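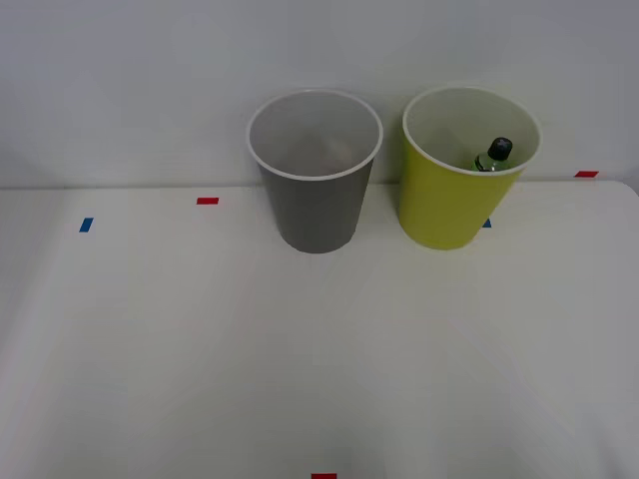

Figure 1. Poste de tri, gobelet gris vide et flacon dans le gobelet jaune-vert.

Robotique de manipulation, séance 3
Analyse de défaillance : prise et dépose en environnement encombré
Polycopié rédigé par Gleice Arruda, version du Mar 2, 2021

3.1 Contexte

La cellule Druvia sert de support aux travaux pratiques du module. La tâche étudiée consiste à saisir un petit objet et à le déposer dans l'un des deux gobelets placés au fond du plan de travail. Le programme de référence, écrit par Odair Vasconcelos, découpe le cycle en quatre phases : approche, saisie, transfert, dépose. Les strips de ruban rouge et bleu collés sur la table servent au repérage des positions ; leurs coordonnées figurent dans le fichier de calibration.

L'incident traité ici s'est produit pendant une campagne de 400 cycles. Au cycle 61, le préhenseur a heurté le bord d'un gobelet en phase de transfert. L'effort mesuré au poignet a dépassé le seuil de protection et la cellule s'est mise en arrêt. Aucun dommage matériel n'a été relevé.

3.2 Relevé des faits

Le journal d'exécution donne la séquence suivante :
- détection de l'objet, score de confiance conforme ;
- fermeture des doigts, signal de présence actif ;
- départ en transfert à l'altitude nominale ;
- dépassement du seuil d'effort 300 ms après le départ ;
- arrêt de catégorie 1, puis attente d'acquittement.

Le signal de présence est resté actif jusqu'à l'arrêt. L'hypothèse d'une chute de l'objet est donc écartée.

3.3 Recherche de la cause

Le planificateur calcule l'altitude de transfert à partir de la hauteur déclarée des obstacles. Or le modèle de scène assimile chaque gobelet à un cylindre dont le rayon est celui de la base. Les gobelets sont tronconiques et s'évasent vers l'ouverture : au niveau du bord, l'encombrement réel dépasse l'encombrement modélisé. La trajectoire passait hors du volume déclaré et à l'intérieur du volume réel.

Second facteur : le contenu du gobelet n'est pas modélisé. Un flacon déjà déposé réduit la profondeur disponible, et son orientation n'est pas garantie. Dans la figure 1, il s'appuie contre la paroi intérieure, bouchon incliné vers la droite. Une dépose calculée pour un gobelet vide n'est plus valable dans cette configuration.

Alcides Camargo a proposé une troisième cause, la dérive de la calibration caméra-robot. La vérification sur les repères de table n'a pas permis de la confirmer.

3.4 Configuration à reprendre en TP

L'exercice ajoute une bombe jaune à capuchon noir, debout devant l'intervalle entre les deux gobelets et nettement plus basse qu'eux. Pour une dépose dans le gobelet jaune-vert, déterminer l'altitude minimale de transfert, puis la direction d'approche qui conserve la marge latérale imposée. Le gobelet gris est considéré comme vide. 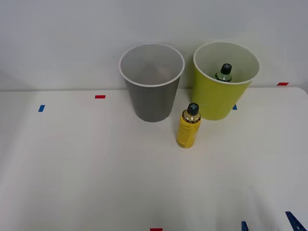 3.5 Mesures correctives

a) Remplacer le cylindre par un tronc de cône dans le modèle de scène.
b) Ajouter un état « occupé » à chaque gobelet et interdire la dépose verticale tant que l'orientation du contenu n'est pas connue.
c) Réduire la vitesse de transfert au-dessus de la zone des gobelets.
d) Après tout arrêt sur effort, exiger un dégagement manuel en vitesse réduite avant acquittement. La reprise automatique est interdite.

La mesure c) ne supprime pas la cause et ne dispense pas des mesures a) et b).

3.6 Travail demandé

Rédiger l'arbre des causes de l'incident, avec les deux facteurs du paragraphe 3.3. Préciser pour chaque mesure la branche sur laquelle elle agit. Les calculs du paragraphe 3.4 sont à joindre en annexe. Remise à Emerson Xavier avant la séance 4.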